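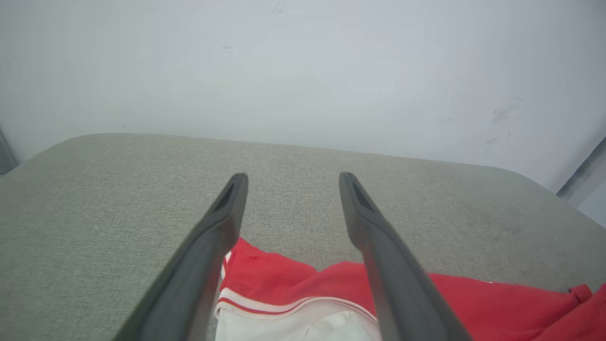
Woven upholstery fabric in a muted greenish gray. Upholstered seats are covered by the town's new pickup rules.

Pramby to start separate pickup for old sofas and padded chairs

Households in Pramby will have to book a separate pickup for sofas, armchairs and other padded furniture starting in March, under a change to the town's trash rules approved this week.

Until now, residents could leave one large item at the curb each month with the regular trash. That will still be allowed for things like bed frames, tables and bookcases. Anything with a cushion or padding that is fixed in place will go on a different truck, and it will need a booking made at least two working days ahead.

The town said the change comes after a wet fall in which many sofas left at the curb were soaked through by the time crews reached them. A waterlogged sofa is much heavier than a dry one, and the foam and fabric cannot be pulled apart for recycling. Last year Pramby sent 2,000 pieces of padded furniture to the landfill on Grusden Road. The town counts them separately at the gate because they are charged at a higher rate.

Under the new system, padded furniture will be taken to a covered building next to the landfill run by Etitier, a recycling firm that already handles mattresses for the county. Workers there will strip the covers, take out the foam and springs, and send the wood to be chipped. Pieces in good shape will be set aside and passed on to the Soliman Street reuse shop, which sells used furniture at low prices.

The reuse shop said it has room on its floor for 100 large pieces at a time and often runs short of two-seat sofas and footstools. It will not take anything with torn covers, pet damage or a missing fire safety label. Loose cushions are fine as long as they come with the seat they belong to.

Each household will get two free bookings a year. A third will cost $15, and the fee covers up to three pieces picked up from the same address. Renters can book in their own name but will need to give the unit number. Landlords clearing out a unit between tenants do not qualify for the free bookings and should take items to Grusden Road themselves or hire a private hauler.

Crews will not enter homes. Furniture should be at the curb by 7 a.m. on the day of the pickup and no earlier than 6 p.m. the night before. If rain is expected, the town asks people to put a plastic sheet over the piece and tie it down. A booking can be moved once at no cost - after that it counts as used.

A trial of the system ran on 128 streets on the east side over the summer. The town said the main problem was people leaving out furniture without a booking, mostly near the end of the month when leases run out. In those cases crews left an orange tag with the booking number to call and came back later. The same tags will be used across the town for the first three months. After that, furniture left out without a booking may bring a fine of up to $200.

Mattresses and box springs are not part of the change and should be booked through the county as before. Outdoor furniture with removable cushions can still go out as a regular large item, but the cushions have to be bagged and put in the trash cart. Car seats, including child seats, will not be taken on either truck.

Bookings open two weeks before the first pickups, online or by phone through the public works office. The office is open from 8 a.m. to 4:30 p.m. Printed guides in four languages will go out with the next water bill, and copies will also be kept at the library front desk.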